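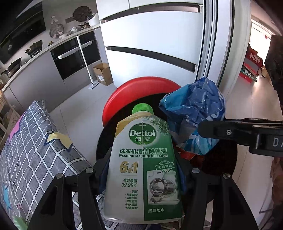 Why would anyone wash a washing machine?

I asked my mum that when I was small, because it sounded as silly as giving the bath a bath. The thing spends its whole life full of soapy water!

But think about what goes in there. Muddy football socks, tea towels, the jumper you dropped your beans on. Most of the dirt goes down the drain with the water, but some of it stays behind with old bits of soap, and together they make a thin slimy layer in places you can't see. Tiny living things called bacteria and mould like it in there (it's dark and damp, so it's lovely if you're mould). After a while your clean T-shirt can come out smelling a bit like a pond.

So there are special cleaners just for the machine. The bottle with the bright green cap is one of them, made by Dettol. It says WASHING MACHINE CLEANER in English, and the bigger writing is Chinese. Can you find the little drawing of a washing machine on the label?

A grown-up puts the cleaner in and runs the machine with no clothes inside. I do mine every December, and again whenever I get a whiff of pond.

Please don't open a bottle like this yourself, even to sniff it. Your job can be checking the rubber seal round the door when the machine is off. I once found 3 hair bobbles and a very flat raisin in ours.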